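Soft Toy Repair & Care > Cleaning and Fur

Thread: Matted lavender rabbit, is the fur a lost cause?

ambermichiels
Posts: 149
Joined: July

Long-time reader, first-time ruiner of a rabbit. I have a lavender plush bunny, the long lanky kind with floppy ears and legs that go on for a week. Bought as a Pramden, although the only proof is a little mint green tag up by the neck and I can't make out a word on it. It belonged to my niece, who loved it in the way that children love things, with jam.

I would like to get the fur from "drain" back to "rabbit." Washing instructions are no use to me as I have none. What do I do first, brush or wash? And does the ear fur come back or do I live with it?

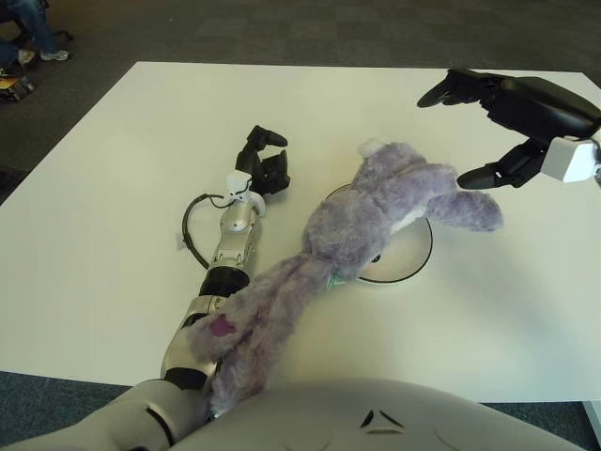
Should matted plush fur be brushed before it goes in the water?
Brush it first, dry, with a soft slicker brush and short strokes from the tips inward, because washing tends to tighten whatever tangles are already in there.

Those two lines are from the sticky at the top of this section, which I have read, thank you. My trouble is that I did brush it and all I got was a purple lint cloud and the same rabbit.

---

Gerrit Dierckx
Posts: 2236

How hard are you brushing? Everyone thinks they are being gentle. Hold the fabric flat with your other hand right beside where you're working, or you're just pulling the pile out by the roots and calling it grooming.

Shaggy fur that has gone into clumps needs a comb before it needs a brush. Metal, wide teeth. A dog comb is fine and costs less than anything with the word "collector" on the package.

---

SemV
Posts: 1011

Disagree with Gerrit, as is tradition. On old synthetic pile a metal comb will snag and then you have a bald patch to go with your clumps. Damp it first. Spray bottle, lukewarm water, one small drop of baby shampoo, work it through with your fingers, THEN comb. I did a Pullora bear this way that looked like it had been pulled out of a vacuum bag and it came up nicely.

Also watch the foot pads. Darker fabric next to pale fur is how you get a rabbit with pink ankles.

---

Gerrit Dierckx
Posts: 2236

The Pullora bear again.

---

SemV
Posts: 1011

It was a good bear.

---

ambermichiels
Posts: 149

Gentlemen. The foot pad is dark magenta, so yes, I had wondered. How do I find out if it runs without finding out the hard way?

---

Lieven Vandenberghe
Posts: 2226

White cotton cloth, wet corner, press on the pad for a minute and look at the cloth. If there's color on it, surface clean only and keep that foot dry. Don't rub. Do the same on the body fur in some spot you won't mind, under an arm for instance.

Don't put it in the machine, whatever your sister says. Long legs wrap around things. I had one come out of a pillowcase in a reef knot and the stuffing in the thighs never went back where it belonged.

Is the eye a bead? Check the thread behind it before it gets wet. Old thread lets go when you're looking the other way.

---

ambermichiels
Posts: 149

Small dark bead, yes. How did you know about my sister?

---

Lieven Vandenberghe
Posts: 2226

There is always a sister.

---

Hendrik S.
Posts: 149

Unpopular opinion: leave it alone. A soft wipe, a day by an open window, done. The fur is part of its age and half the toys I see posted here were in better shape before they were improved. Is it for display or is the niece getting it back? If she's getting it back you're washing it for the jam of the future.

---

SemV
Posts: 1011

Hendrik, you said this about the duck with moths.

---

Hendrik S.
Posts: 149

And I stand by the general principle. The moths were a separate matter.

---

ambermichiels
Posts: 149
05/04/2017

She's getting it back. She has asked twice and the second time there was foot stomping. So it has to be clean, and I am going with the spray bottle, Gerrit's comb and no machine. Whoever is right can take the credit and whoever is wrong can pay for the rabbit.

The white bit at the neck stays as it is, I'm not touching it.

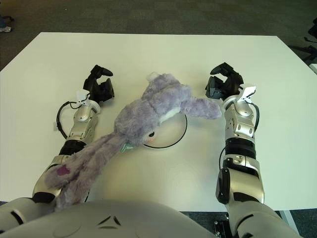 Lavender bunny on its back, pale pink cheek, mint tag near the face

---

Gerrit Dierckx
Posts: 2236

Start with the legs. If you botch a leg it can sit on it. Leave the face for last and use a baby's toothbrush there, dry, the Baert one if you can find it, any soft one if you can't. Keep well clear of the cheek, you don't know what that pink is made of.

---

SemV
Posts: 1011

For once, what he said. Dry it flat on a towel and turn it every few hours. No hair dryer unless it has a true cold setting. I have seen what Bredov fur does under heat and it's like stroking a doormat.

---

Hendrik S.
Posts: 149

Window. Open window.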